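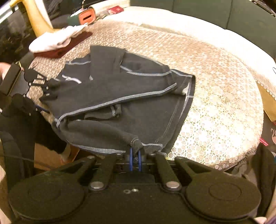 # Re: [studthorpe-repair] Charger light blinks, laptop won't go past 70

Kidus Gebremichael wrote:

> Hi all,
>
> I have an older Hoshino laptop with a replacement power adapter from Lostetti. It worked fine through the winter. Since May the charge stops at 70 percent and the light on the adapter blinks green. If I unplug the adapter from the wall and plug it back in, it charges for a few minutes and then starts blinking again.
>
> The laptop runs normally on the adapter if I take the battery out. It also runs on the battery alone. I only see the problem with both.
>
> Is this the adapter, the battery, or the jack on the laptop? I don't want to buy all three. The seller has told me to "try another outlet," and I have.
>
> Kidus

Kidus,

I would look at the adapter first. The part that matters in your message is that the laptop runs fine on the adapter with the battery out. Running the laptop takes a certain amount of power, and charging at the same time takes more. A weak adapter can handle the first and give up on the second. On most of the replacement ones I have opened, a blinking light means the adapter has shut itself off and is trying to start again.

Read the label on the bottom of the laptop and the label on the adapter. The voltage should match. The amps on the adapter should be the same as the laptop asks for, or higher. Sellers list one adapter for a long row of models, and some of those models need more power than others. If yours is rated too low it may still have worked for months.

Then try this:

1. Shut the laptop down all the way. Sleep doesn't count.
2. Leave the battery in and plug in the adapter.
3. Leave it alone for 2 hours with the lid closed.
4. Turn it on and look at the charge.

If it gets past 70 with the laptop off, the adapter is too weak or is wearing out. If it stops at the same number, go into the BIOS setup and look for a battery setting. Some laptops have a charge limit that is meant for people who keep them plugged in all day, and an update can switch it on. I don't know whether your Hoshino has one. A limit by itself would not make the light blink, though, so you could have two separate things going on.

For the jack, plug in with the laptop running and move the plug gently from side to side. If the charging icon comes and goes, the jack is loose or a solder joint has cracked. Don't keep using it that way — a bad joint gets hot. Feel the plug after half an hour too. Warm is normal. If it is too hot to hold, stop.

As for the battery, you can check the wear with any of the free battery tools. Compare the full charge capacity with the design capacity. I had an Ullow pack here that was sold as new and reported 3,000 mAh when the label said a good deal more. It still charged to 100 percent of what it had left, so wear alone doesn't explain yours.

If you can borrow an adapter with the right voltage and plug, do that before you order anything. I have a spare that may fit. Send me the numbers from both labels and the outside size of the plug and I'll check. I'm usually at the bench until 7 in the evening.

Please reply on the list so the answer ends up in the archive.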